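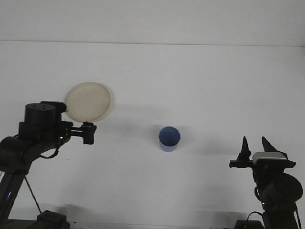 **Interim progress report: Drurerham groundwater salinity study**
Reporting period ending December
Prepared by Consolacion Belmonte for Josée McKinnon, Fadura Fund

## 1. Status

Work packages A (well inventory) and B (routine sampling) are on schedule. Work package C (pumping test) was moved to the spring, as agreed by phone. Work package D (model) has started early to use the staff time this released. No change to the total budget is requested.

## 2. Well inventory

The county register lists 754 private wells inside the study boundary. Jhun Javier has matched the register against tax parcels and drilling logs. Most mismatches came from parcels that were split after the well was drilled, so that the log carries the old parcel number. These have been corrected in our copy and a change list has been sent to the county office.

Depth is missing or implausible for a number of the older wells along Espiritu Road. Where the owner agreed, depth was measured by tape. Where the pump head could not be opened, the entry is marked "depth unknown" and the well is left out of the depth plots.

## 3. Sampling

The sampling network now stands at 40 wells. Each well is purged until conductivity and temperature are stable, then sampled for chloride, bromide, sulfate and major cations. Field conductivity is logged at the wellhead and checked again on arrival at the lab.

Conductivity is highest in the shallow wells between the tidal creek and the old rail bed. Chloride follows the same pattern. The bromide ratio in these wells is close to that of seawater, which argues against road salt as the main source on that side of town. Wells near the highway depot show a different ratio, and there road salt remains the better explanation. We do not yet have enough points to draw the line between the two zones.

Duplicates and field blanks were within limits except for one batch, in which the blank showed sodium above the reporting limit. The cause was traced to a reused carboy of rinse water. The batch was rerun from retained sample and the carboy was discarded. The original results are kept in the database with a reject flag.

## 4. Continuous loggers

Loggers are installed in 3 observation wells. The creek-side well responds to the tide with a clear lag. The middle well shows a weak response, and the inland well none that can be separated from barometric effects. Shiela Ambrosio is refining the barometric correction.

The logger in the middle well stopped recording in the early part of the period after its battery seal failed. The gap has not been filled by interpolation. A replacement unit was supplied by Flidel and hangs at the same depth on a new cable. The old cable had stretched, and earlier water levels from this well have been adjusted against hand readings.

## 5. Pumping test

The test was deferred when the town took its standby supply well out of service for a motor replacement. Running the test with no standby available was not acceptable to the water superintendent, Arnaldo Peixoto, and we agree with that position. He has offered a window in the spring, with discharge to the storm drain subject to a temporary permit. The permit application is drafted and needs his signature on the flow estimate.

## 6. Model

The grid and layer surfaces are complete. The upper sand and the silty unit below it are represented separately. The silt appears to thin out toward the creek, but the logs there are poor, and two versions of the surface will be carried forward until the pumping test is done. Calibration has been limited to steady-state heads.

## 7. Spending

Lab costs are over plan by 2 percent due to the rerun batch and the added bromide analysis. Travel is under plan. The unspent pumping test line should be carried into the next period; please confirm in writing.

## 8. Next period

- Repeat sampling of the full network before the irrigation season
- Added sampling points between the depot and the rail bed, subject to owner consent
- Pumping test and recovery monitoring
- Draft salinity map for review by the town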